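4.2 Setting the approach region in Desen

The planner only searches for grasps inside the approach region. Set it once for each work surface, and again if the wrist camera is moved.

1. Open Desen and load the tool profile for your gripper.
2. Open the fingers fully and start the live view.
3. Place the target on the surface, between 381 and 500 mm from the camera.
4. Select Freeze, then draw the region on the work surface only. Leave out the table edge and anything past it.

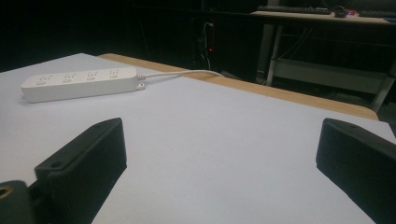
Figure 4-3. Wrist view with fingers open. Target: four-outlet power strip, left side of the table.

5. Select Mask Fingers. Both fingers should turn solid blue in the preview — if one does not, repeat step 2.
6. Trace the target body and label any cord as Flexible. The planner will not place a grasp on a Flexible segment.
7. Select Save Region.

Note: White objects on a white surface give weak edges. Raise Edge Gain to 900 before you trace.

CAUTION: Saving a region does not set motion limits. Set these in section 4.3 before you run a plan.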